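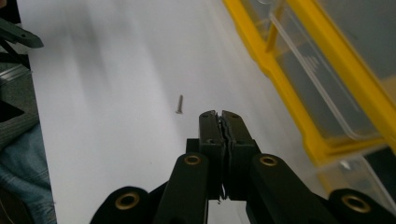
My main interest in going to Fladby was the software, because for two years I have been writing grasp planners which work well in simulation and less well on a table. The lab of Flomonov opened its doors on Thursday, from ten in the morning, and visitors could go from station to station with a paper map. Station four was for small parts. The task there is easy to say and difficult to do: take one metal screw from a white tabletop and bring it to a yellow organizer with clear plastic drawers. The jaws of the hand-held gripper are tall flat blocks, and a screw lying on its side is slender, so an error of a few millimeters in the estimated position is enough to push it away.

The policy they train is called Karivmont, the same name as their tool for looking at recordings. It receives only the picture from the gripper and the opening width between the jaws. There is no model of the screw in it and no map of the table. The position of the gripper in space is calculated later from the video, and this was the part I wanted to hear about the most. A plain white table gives very few points to follow. In their first version the tracking got lost in 60 of the recordings, almost always when the operator came down low and the view was filled by the tabletop. Now they let the tracker use everything at the borders of the view as well, and they throw away a segment when the error grows too fast. I asked if the threshold is learned. It is set by hand, and they said it without shame.

In the second room we could sit in front of the viewer. The current set has 2849 recordings, and every one is shown as a strip with the jaw opening drawn as a curve under it. I found this curve very useful. When the jaws close on something thin, the curve goes almost to zero, and from the number alone the program can not decide between a thin object and no object. They had a small classifier for this, trained on 154 labeled closings, and it looks only at the part of the picture between the fingertips.
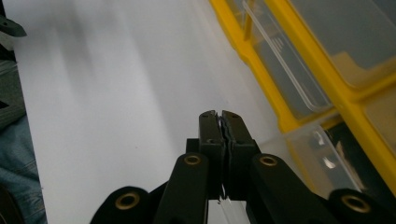

Dambrauskienė answered that the classifier should not exist at all, and that a good policy must learn by itself when it holds something. In her opinion each extra module is one more thing to repair after every change of the fingers. The rest of the table did not fully agree, and neither do I -- for debugging I would like to have a clear yes or no which I can print in the log.

After lunch (soup, quite good) there was a talk about latency. They delay the jaw command on purpose, so that it matches the age of the picture. Before this correction the jaws closed too early and the screw was pushed forward. The policy gives a short sequence of future actions, and the first ones, already too old, are simply skipped. I have the same problem at home with my planner, and I solved it in a much uglier way.

I missed the last station, calibration, because the group before us took too long and my bus left at 18 minutes past four. The slides will be sent to everybody who wrote an address on the list at the entrance. I wrote mine, I hope readable.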